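Perception & Planning > Grasping

Segmentation mask bleeds through clear plastic, planner aims at the table
asked by nzamora, March
371 views, 2 answers

I have a two-arm tabletop cell and a pipeline that goes depth camera, instance masks, grasp candidates, motion planner. The fixed camera looks at the whole workspace and each wrist has its own small one. The task is lining a bin and handling the bags. With blocks and other solid parts the pipeline works fine. With thin plastic film it falls apart.

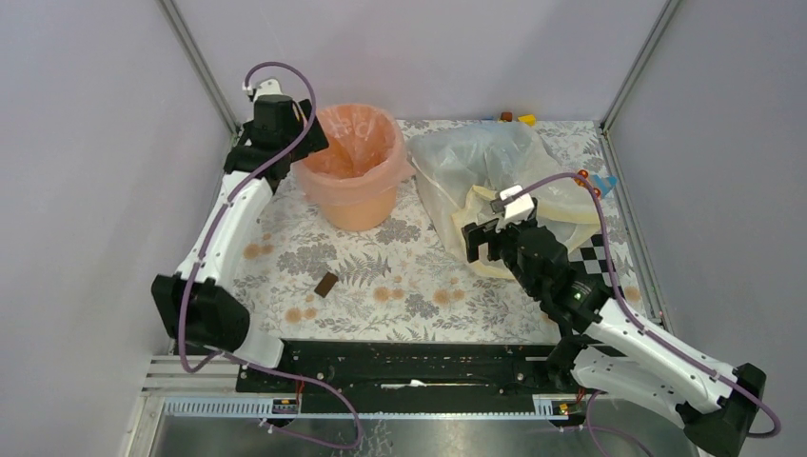

Masks are where it goes wrong first. The network was fine-tuned on 98 labeled frames, nearly all of them with opaque objects on a plain mat. On the orange liner over the bin rim I get a usable mask most of the time. On the big whitish bag at the right I get three or four fragments, and the flowers on the tablecloth come through the film strongly enough that some fragments are labeled as background. The pale yellow band around the opening is the only part that comes back in one piece from run to run.

Depth is the second problem. Over the clear film the sensor either returns the table height or nothing. The grasp sampler fills the holes by interpolation, so the candidates end up a few millimeters inside the table. The planner then rejects them for collision, or accepts one that closes on the cloth.

Things I have tried:
Lowering the mask confidence threshold to 0.3. More fragments, no better coverage.
Turning off hole filling. Now there are almost no candidates on the bag at all.
Padding the table collision box by 2 cm. This stops the bad plans but also blocks the good ones.

Is there a standard way to deal with this, or do I need a different sensor?
Noemi Zamora

Answer 1 (accepted)
by icastellanos

You don't need a new sensor yet. I would stop asking for a full mask of the bag. If the band is stable, make it its own class and label only that. You can grasp a bag by its edge and never know where the rest of it is.

What worked for us at Jurnside:

Label the band as a thin polyline and dilate it to a mask in preprocessing. Much faster than drawing polygons.

Ignore depth on the film. Project the band pixels onto the known table plane and add a fixed offset, then approach slowly and let the wrist camera correct the last part. We run the correction at 15 Hz and that is enough.

Replace the padded table box with a contact allowance. Let the fingertip links touch the table and keep every other link strict. In our planner config it is a per-link entry in the allowed collision list. Put a force limit on the descent before you turn this on.

Cut hole filling off by mask class. Keep it for blocks, disable it for anything tagged as film.

Your training set is also small, and the plain mat hurts you. Collect more with the patterned cloth, and turn the cloth between sessions so the network doesn't learn where the flowers are. I'd want some 300 frames before judging it.

Also check your cable. If it swings across the wrist camera's view while the arm moves, the correction step will jump. We masked ours out with a static polygon per arm pose, not elegant.
Imani Castellanos

Comment from nzamora: The contact allowance got rid of most rejected plans. Labeling bands now. The offset needed tuning, I settled on 6 mm.

Comment from icastellanos: It will change if the bag is bunched up. Take it from the wrist view if you can.

Answer 2
by storkton_dev

Try a polarizer on the camera, it helps with the highlights. Or just use a plain dark tablecloth. I think the Doucet package has a transparent object mode but I haven't used it.

Comment from nzamora: The cloth has to stay, we test on patterned surfaces on purpose. Will look at the polarizer.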